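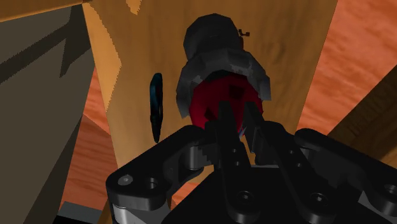
Page 10

Week 4: Do water-saving fittings save water?
Handout, 18/03/2021

Read this before the tutorial and bring your own working for the exercise at the end.

Most of you will go on to work for an organisation that has a water bill and a sustainability report. Sooner or later a salesperson will show you a chart with a large percentage on it. The aim this week is to get you asking where the percentage came from.

1. Rated flow and real flow

A tap or shower head is rated in a lab at a set pressure. Buildings don't behave like labs. Pressure drops on upper floors, fittings scale up, and people change how they use them. A low-flow shower that takes longer to rinse shampoo out gives back part of what it saved. The label tells you litres per minute. Your bill is for litres. Somebody has to supply the minutes, and in brochures they are usually a guess.

2. The Pravix claim

Pravix sells a tap insert and says it cuts washroom use by 40 per cent. The supporting study covers one office building, Grønli, over a single winter. Some things to notice:

The "before" period included a leaking cistern on the ground floor. It was repaired in the same week the inserts went in. The study mentions this in a footnote and makes no adjustment for it.

There was one meter for the whole building, so washroom use was estimated from the total.

Staff numbers were taken from the lease and not from the door counter. If fewer people came in, less water was used, insert or no insert.

None of this proves the insert is useless. It may well work. The study can't tell us, and the 40 per cent should not be copied into anyone's business case.

3. Leak alarms

Aveo makes a clip-on sensor that sends a message when flow doesn't stop overnight. I am a bit more patient with this one, as continuous night flow is a decent sign of a leak in a building that closes. It is a poor sign in a hospital or a hotel. Ask too who gets the message. An alarm that goes to an unread inbox saves nothing, and the subscription still has to be paid.

4. Payback

Simple payback is cost divided by yearly saving. Watch for energy savings from hot water being added in at full value when half the taps are cold only. Watch also for fixed service charges treated as if they shrink with use. They don't.

Exercise

The Fanon sports centre is quoted $2,228 for new shower heads. The supplier promises a saving of 185 kilolitres a year.

(a) What would you need to know about the centre's tariff before working out the payback?
(b) Name two things, apart from the shower heads, that could make next year's bill lower.
(c) Design a fairer trial using the centre's two change rooms. Say what you would meter and for how long.

Keep (c) to half a page. Marks are for the metering plan, so don't spend your space on the history of the drought.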